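Food Waste at Lunch: What I Found Out at Brargate
Project report, 2018-02-20

So my project was supposed to be on school gardens, but after one week of eating in the Brargate cafeteria with my eyes open I switched topics (my teacher was fine with it, phew!). I wanted to know how much food we throw out and whether smaller portions would change anything.

I weighed the scrap buckets after every lunch for two weeks using a Predum kitchen scale I borrowed from home. We serve 400 lunches a day, and over the first week the buckets came to 1,902 ounces. I honestly thought I'd added it up wrong, so I did it again with a calculator and got the same thing. Most of it was cooked vegetables and the bread rolls, which I kind of get, because the rolls are dry.

In the second week the kitchen let kids ask for a half scoop of the sides. I handed out a survey too and got 63 back, but three were just drawings, so I used 60. Most people said they'd pick the half scoop again if it stayed on the menu.

There are problems with my numbers. The second week had pizza day in it and the first one didn't, and pizza hardly ever gets thrown out! The bucket by the Mitmont Street door also got soup poured in it once, so I left that day's weight for that bucket out of my table.
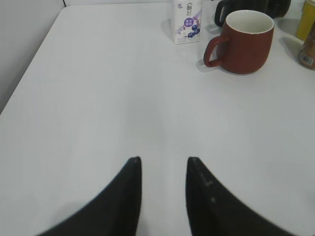 If I get to keep going in April, I want to weigh the rolls separately and run both weeks with the same menu. I'd also like to ask the younger grades, who eat before us and use different buckets.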